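Sunday basketball in Hurnside

11/20/22

I promised Rupert Frei that I will write something after our first home game, and I always keep a promise, even when we lose. So, we lost. Wirkum was better in the first quarter and also in the last one, and in between we were quite good.

For the readers who are new: I play for the second team of Hurnside, in the lowest league of our region. I started with basketball only when I moved to this country, at an age when other people stop. In my home town we had football and wrestling and nothing else. My first coach here, Aurelia Bachmann, had to explain to me what a screen is. I understood "scream," and for one whole practice I was shouting next to the defender. She let me do it until the end, and then she drew it on paper.

The gym was cold yesterday when I came for the last practice, and today it was warm because people came. My wife was there, the parents of Flurina Kaufmann drove from Gisler, and there was a whole row of children from the mini team, who were louder than all the adults. We are a mixed team, this is allowed in our league, and Flurina is our best shooter. She made the first three-pointer of the season from the corner, with a hand in her face.

The problem was our defense against the pick and roll. Wirkum has a tall center with very soft hands, and their point guard finds him each time. Petro Hrynyshyn and I talked about it before the game. He wanted to switch everything, and I wanted to stay with my man and go over the screen. We did a little of both, and that is the worst thing you can do. Two times we both followed the guard and the center was standing alone under the basket. He looked almost sorry for us.
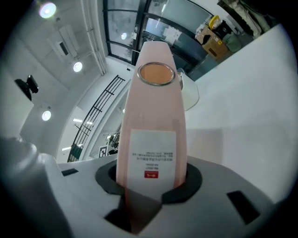
Pink bottle with a white label.

In the third quarter we changed to a zone, and suddenly it was a different game. Wirkum could not pass inside any more and they started to shoot from far, not well. Thaddäus Rainer took rebound after rebound. He is not tall, but he puts his body in the right place early, and he has the patience to wait there. We came back to two points behind. I had a free throw to make it one, and I missed it. I have practiced free throws all this autumn, 12 before each practice and 12 after, and at home I was so proud of my numbers. In a game the ball is heavier, I don't know how to say it better.

After that they called a time-out, put a second shooter in the corner, and our zone was too slow for her. I don't want to complain about the referee, who was fair and also very young.

I have asked Aurelia if we can work on the zone for one full evening, only moving the feet, without the ball. Petro says this is boring. He is right, but I will bring cake.

Our next game is away in Hendent, where the floor is slippery near the left bench and the showers have no hooks. If somebody wants to come along, there are still two seats in my car. Please write me before Thursday, and bring indoor shoes if you want to shoot with us in the break.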